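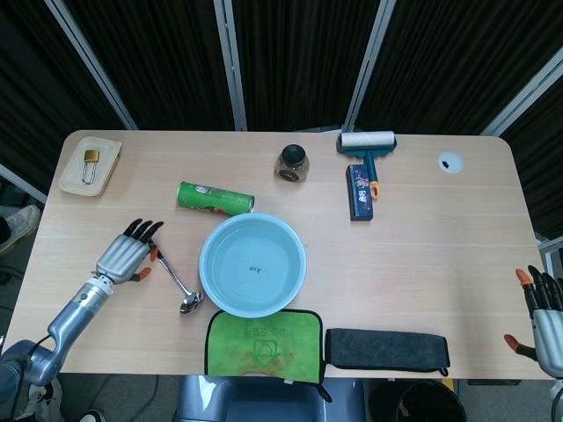

4.3 作業セルの日常点検と指先カバーの交換

本節では、双腕作業セル「Trevaskis」の始業前点検と、ハンドの指先カバーの交換手順を説明します。対象はファームウェア3165以降を搭載したセルです。それより前の版では、手順6の画面名が異なります。

注意:手順1から5までは、必ずアームの駆動電源を切った状態で行ってください。非常停止ボタンを押しただけでは、指関節の保持トルクが残ることがあります。

始業前点検

1. 操作盤のキースイッチを「保守」に回し、キーを抜きます。キーは点検者が携帯してください。

2. 左右の前腕を目視し、リンクの継ぎ目に異物が挟まっていないか確認します。ケーブルは前腕の付け根でたるみを持たせて配線します。手首を端から端まで手で回し、ケーブルが張る位置があれば、クランプを緩めて調整します。

3. 指を一本ずつ軽く曲げ伸ばしします。引っかかりや異音がある指は使用せず、4.6節に従って指ユニットを取り外します。

4. 指先カバーの表面を確認します。亀裂、めくれ、硬化が見られるものは交換します。親指は他の指より摩耗が早いため、左右とも毎回確認してください。

5. テーブルの天板を乾いた布で拭きます。周囲のカーテンは支柱から外れていないこと、裾がアームの可動範囲に入っていないことを確認します。

6. 全員がセルから離れたことを確認し、駆動電源を入れます。画面の「原点確認」を開き、左右の手を順に待機位置へ移動させます。ずれが15 mmを超える場合は、4.5節の原点合わせを実施してください。

指先カバーの交換

1. 駆動電源を切り、操作盤の表示灯が消えるまで待ちます。

2. 古いカバーを根元側からめくり、まっすぐ引き抜きます。工具は使用しないでください。センサー面に傷が付くと、把持力の値が安定しなくなります。

3. センサー面に残った粉を、付属のブラシで落とします。アルコールは使用できません。

4. 新しいカバー(部品番号3957)を奥まで差し込み、根元の溝にはめます。一周指でなぞり、浮きがないことを確かめます。

5. 駆動電源を入れ、「把持」画面で該当する指のゼロ点を取り直します。このとき指先には何も触れさせないでください。

備考:交換後は、柔らかい布、丸い容器、細い柄のある物の三種類で把持を試します。細い柄の物だけ滑る場合は、カバーの差し込みが浅いことが主な原因です。手順4からやり直してください。

物品の配置

・物品は左右どちらかの手が届く範囲に置きます。天板の縁からはみ出させないでください。
・深さのある容器を置いたときは、縁の高さを「障害物」画面で登録します。登録がないと、手首が縁に当たることがあります。
・重なった物品は、上の物から取る順に設定します。
・光沢のある金属は照明の映り込みで位置検出が乱れることがあります。その場合は向きを変えるか、照明を一段下げてください。

注意:セルの横に立つ人は、自動運転中、天板の上に手を出さないでください。物品を置き直すときは必ず一時停止し、両手が待機位置に戻ってから行います。

点検間隔

指先カバーは28日ごとに全数を交換します。布類を多く扱うセルでは、繊維が根元の溝にたまりやすいので、週に一度カバーを外して清掃してください。交換日と指の番号は保守記録に記入します。

改訂 17/08/2021 手順6の許容値を変更(担当:Ebony Hinds)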